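Ticket 368 - Diffuser dead / no mist, bench outlet suspect
Site: Gostport shop, back room
Opened by: Annelore Strobel
Opened: Jan 5, 2026
Priority: low (was medium)
Status: open, waiting on part

Reported problem
Little white diffuser on the bench won't mist. Button press gives a short light then nothing. Was fine before the break. Customer-facing one out front is ok, same model, so not the oil. Please look at the power too, don't love how that strip is hung.

Log

HH - Picked this up. Asked Annelore which adaptor she was using, she said the Jiang one out of the drawer. Wrong one maybe, label is worn off. Swapped for the one from the front unit. Same result, light then nothing.

HH - Power side. Strip is the white six-outlet one on the fish hook at the back of the bench, cord goes down behind the tabletop. Tried a desk lamp in each outlet, all good. Switch on the strip feels normal. So outlet is not the fault, can cross that off.

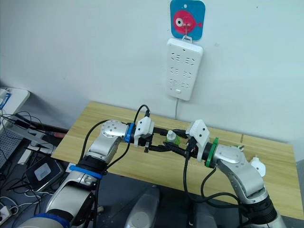 Hook is a stick-on. Holding for now but I'd rather see a screw in the wall, will put in a seperate request. Don't plug the heater into that strip in the meantime. It's rated 2000 W on my sheet and the heater plus kettle would go over.

AS - Heater moved to the other wall. Kettle is staying in the kitchen. Also the fish stays please, I like the fish.

HH - Fine, fish stays.

HH - Next, the bottle. Annelore was topping up straight from the small bottle with the oil already mixed. Grakia care sheet says plain water first, then drops, 4 max. She was doing more like 10. Too much oil gums up the disc. Told her to hold off refilling until it's been cleaned.

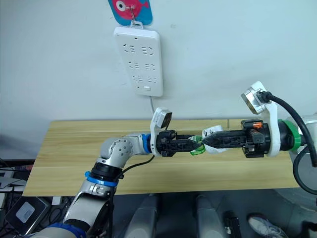 Cleaning steps so far, for whoever takes over:
Unplug at the strip.
Lid off, tip water out away from the button side.
Cotton bud with a bit of vinegar on the disc, leave it, wipe.
Rinse, dry the rim, lid back on.
Fill with plain water under the line. No oil.
Plug in, one press.

Result - mist for almost a minute then quit. Better than nothing. Cleaned again, same thing.

AS - Could it be the hole in the lid? Looks small.

HH - Good thought but no, same hole as the front unit. Swapped lids between the two and the front one still mists with ours on it. Lid is fine, ridges round the hole are clean as well.
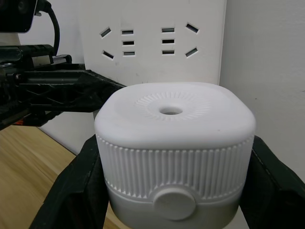
Button next. Pressed it firm, soft, long hold, short tap. Light comes on every time so I don't think its the switch. Leaning to the disc itself, worn out or the seal under it.

HH - Emailed Vokarico for a replacement disc and seal. They have the seal, disc is back ordered, could be April. Asked if they'll sell the whole base instead, no answer yet.

AS - If the base costs more than a new one just buy a new one. Need the back room smelling ok for the soap class.

HH - Will check price. Use the front unit for the class and put it back after. Plain water, then 4 drops!!

Open items
- price on base from Vokarico (HH)
- screw hook for strip (HH, seperate request)
- find correct adaptor and label it (AS)
- bin the Jiang adaptor if nothing else uses it (AS)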